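家用双臂机器人开关门:作业守则与日常要点

更新:2025年1月6日
整理:Anastasia Stefanou

适用范围:室内平开门、柜门,球形或杆式把手。推拉门、防火门和带闭门器的门不在本页内,防火门一律由人开关。文中的数值为Brikham工作间的内部规定,换了机型或换了门,须重新测定。

一、开工之前

1. 门的登记。每扇门建一张卡,写明铰链在哪一侧、向哪边开、把手类型、把手中心离地高度、门扇最大开角。没有登记卡的门不列入任务表。双开柜门按两扇登记,先开哪一扇也要写上。

2. 把手检查。用手转动把手到底再松开,应当自行回位。螺钉松动的先紧固。把手有旷量时,夹爪测到的力矩会偏低,程序会继续加力,最后损坏的往往是锁舌。

3. 铰链。合页干涩的门先上油,油擦净后再运行。油迹留在门边会沾到指尖,下一次抓握就可能打滑。

4. 地面。门扇扫过的区域内不放地垫、电线、鞋。地垫卷边高过门底缝的,撤走。

5. 墙面。门框旁边贴的纸条、挂的画、温湿度计,都要算进手臂的活动空间。常见的疏漏是模型里只有门和墙,墙上后来添的东西没有补进去。纸张用平头图钉或胶带固定四角,只钉上边的纸会被手臂带起的风掀动,触发视觉误检。画框离门框不足300毫米的,移开,或者在该侧设禁入区。

二、先在仿真里走一遍

每扇新登记的门,先在仿真中连续完成规定次数的接近、抓握和撤回,再上实机。仿真场景应包含门框、踢脚线和墙上的挂件。材质是否逼真属于次要问题,几何尺寸必须与登记卡一致。纹理可以用默认的,把手位置不可以用默认的。

双臂机型要多检查一项:不抓把手的那只手放在哪里。规定是停在门框外侧、门扇扫掠区之外,指尖不得朝向人员通道。检查时以门的全开角为准,不以任务设定的开角为准。
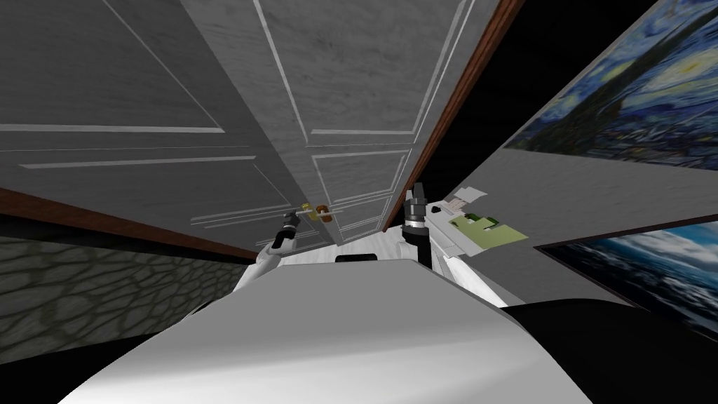

图1 仿真画面:左夹爪在把手左下方,右夹爪在把手右侧、靠近门框。

仿真中出现以下任何一种情况,该门退回登记环节:指尖与门框边缘发生接触;腕部关节到达限位;前臂与躯干的最小间距低于40毫米;撤回路径与接近路径不同,而日志里没有记录原因。

最后一条容易被忽略。撤回时走了另一条路,多半说明规划器在接近阶段已经很勉强,只是碰巧找到了解。实机上把手高度稍有偏差,解就可能消失。处理办法是挪动底盘站位,不要放宽碰撞余量。

三、接近与抓握

1. 底盘站在把手一侧,不站在铰链一侧。向机器人方向开的门,站位须在扫掠区外,开门过程中允许底盘后退,但后退与转腕不得同时进行。

2. 夹爪在距把手一掌宽处停顿,完成一次重新定位,再继续。停顿不能为了节省时间取消。

3. 球形把手:两指夹在直径处,指面与门面垂直,先夹紧后转动。转动中若检测到滑移,松开、回零、重新夹,不要在滑移状态下追加夹持力。亮面金属球形把手反光强,定位不稳时可在把手正面贴一小块哑光胶带,每月更换。

4. 杆式把手:从上方下压,不必夹紧。两指略微张开,架在杆上即可。夹紧再下压会把侧向力传给锁体。

5. 门扇离框后,拉力降到起始值以下再加速。上限500牛·厘米的转动力矩只用于球形把手,杆式把手另定,不得套用。

四、柜门

柜门比房门轻,出错的方式也不同。房门卡住,机器人会停;柜门卡住,整个柜子可能跟着动。未固定在墙上的柜子不列入自动作业。带凹凸线条的镶板门,深度相机在线条处容易出现台阶状误差,拟合门面时应取镶板中央的平面,再按登记卡补上边框的厚度。

深色护墙板与浅色门扇相邻时,曝光按门扇设定。按整幅画面自动曝光,浅色门扇会过曝,板缝细节也未必能看清,两头都得不到。深色竖纹面板不用作定位参照:纹路重复,特征匹配会错位一格,而且错得很稳定,从单次结果里看不出来。墙角和门框转角是较好的参照。

夹爪靠近墙角作业前,两指先张到任务所需的最大开度,再进入,不要进到位以后才张开。张开时指尖外扩,墙角处的余量常常只够静止状态。手指外侧面每周擦一次,用干布,不用含硅的清洁剂。
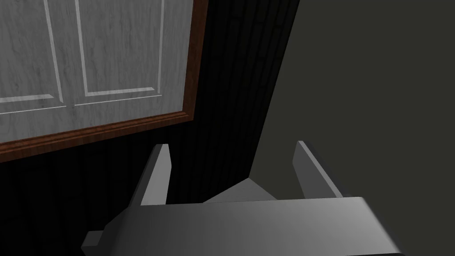 Doğukan Toprak来信提出不同看法:在窄墙角处先张到最大,反而增加进入阶段碰到墙面的机会,他主张分两步张开,进入前张到一半,到位后由力传感器监测着张完。他还认为,墙面若是哑光深色涂料,测距本来就偏弱,指尖多探出的那一段正好落在最不可信的区域里。

这一做法可以接受,附带两个条件。一是力传感器当天已经校零;二是第二步的张开速度单独设限,并写入该门的登记卡。传感器没有校零记录的,仍按先张后进执行。Toprak提到的深色墙面问题另外处理:在墙角贴一条浅色哑光标记带,竖直,高度覆盖把手上下各一掌。租住的房子用可移除的纸胶带。

五、人员与停机

运行期间,门的另一侧视为有人。这一条没有例外,确认过房间里没有人也照此执行。开门前发出提示音,提示音结束后再转动把手。门扇开到能容一人侧身通过的角度时暂停一次,检测通道,再继续开到位。

急停按钮放在站着伸手能够到的位置,不放在门后,也不放在机器人与门之间。按下急停后,夹爪保持还是松开,取决于把手类型:球形把手松开,杆式把手保持当前位置、撤去下压力。两者弄反的后果是人手被夹在机器人与把手之间时无法抽出。这项设置在更换固件后必须重测,Riline控制器的用户请特别核对恢复出厂后的默认值。

儿童和宠物在场时不运行。门上装有宠物活动门的,活动门先锁闭。

六、记录

每次运行记录:门的编号、站位、峰值力矩、是否滑移、是否人工介入。人工介入要写明谁介入、在哪一步。只写“异常,已处理”的记录视为没有记录。

同一扇门连续17次无滑移、无介入,可以把复查间隔从每周改为每月。出现一次滑移,恢复每周复查,重新累计。换把手、换合页、重新刷漆都按新门处理。刷漆最容易漏报:漆层会改变门缝,门扇颜色变了,曝光设定也跟着失效。

七、几个常被问到的小问题

指垫换什么材料?硅胶垫抓球形把手较稳,但沾灰后摩擦下降明显,擦拭周期要缩短。聚氨酯垫耐磨,初始摩擦略低。不建议缠电工胶带,胶层受热会移位。

门关不严怎么办?先让锁舌对准,再用平掌面推,推点在把手附近。用指尖顶门板会在漆面上留下压痕,镶板的薄处尤其明显。仍关不严的,查门框,不要加大推力。

登记卡放哪里?纸质卡夹在工作间的夹子里,电子版与仿真模型放在同一目录。两者不一致时以纸质卡为准,当日改正电子版。Polyxeni Galanis负责核对把手高度一栏,改动后请知会她。

下次修订时补充杆式把手的力矩上限。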